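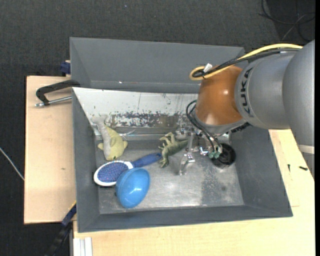
Progress report, second period
Project: Tidying of mixed household items by machine (work place: Anddale)
Report date: 07/05/2026

1. Short state of the work

The question of the project is the same as in the application: can a robot arm take over the chore of clearing up small things at home and in a shop, so that a person does not have to stand next to it? After this period our answer is: for some things yes, for many things not yet. We explain below where the border lies at present.

The work follows the plan, with one delay. Work package 4 (putting the items away in the correct place) started later than agreed. The reason is the delivery of the new fingers from Kiiskinen, which came only in April. The budget is not touched by this.

2. What was done

The bin tests are now the main part of our work. A plush animal, a hairbrush, a toy dinosaur and a blue bowl-like piece lie together in one gray bin, and the KUKA arm reaches in from the side with its gripper. We chose such things on purpose from the list that the families in the Skurik survey gave us, when we asked what lies on their floor in the evening. They are not nice parts like in a factory. Each one has a different shape and they lie over each other, for example the blue piece over the edge of the brush head.

In each series we do 20 runs. The arm has to choose an item, grip it, lift it over the wall of the bin and let it go at the given place. A person may watch but may not help. If the person must help, the run is counted as failed, also when the item was moved in the end.

The planning software from Hatanum was connected in this period. It decides which item goes first. Before, we used a fixed order, and this was too simple, as the reviewers also remarked in their comments to the first report.

3. What works and what does not

Soft toys are the easiest group. The fingers can close at almost any place and the toy gives way. We consider this group as solved for our purpose.

Brushes are in the middle. If the handle is free, the grip is mostly good. If the machine goes for the head, the brush turns in the fingers and falls down again.

Smooth round things are still the most difficult. A bowl with the opening down gives the fingers nothing to hold, and the shine on the surface disturbs the camera. We tried 5 different approach angles and none of them was good enough to recommend.

Small hard toys close to the wall are also a problem. The arm needs space for its own body, and the sloping sides take this space away. A person simply pushes the toy to the middle with one finger. We are now teaching the machine to do the same, but it is slow.

Speed must also be mentioned. A child of school age clears such a bin faster than our arm. For a home this is maybe not so important, if the work is done at night. For the shop floor it is important, and the shop partner has told us clearly that the present speed is not enough for the returns desk.

4. Wear of the equipment

The floor of the bin and the slanted white panel have many scratches, and on the lower part of the panel the paint is scraped. The bin can still be used. We ask for permission to buy a second bin from the line "small material", so that tests do not stop if the first one has to be replaced.

5. Next period

- Pushing before gripping, first with hard toys, then with brushes.
- A comparison of the old and the new fingers, again with 20 runs for each item.
- A decision if suction should be added for round and smooth things. We will send the cost estimate separately.
- Start of the tests with the shop items (packed socks, small boxes, hangers). The hangers are expected to be difficult.

6. Request to the funder

We kindly ask to move the end date of work package 4 by one month. The final date of the project stays as it is. The changed time plan is attached as annex B.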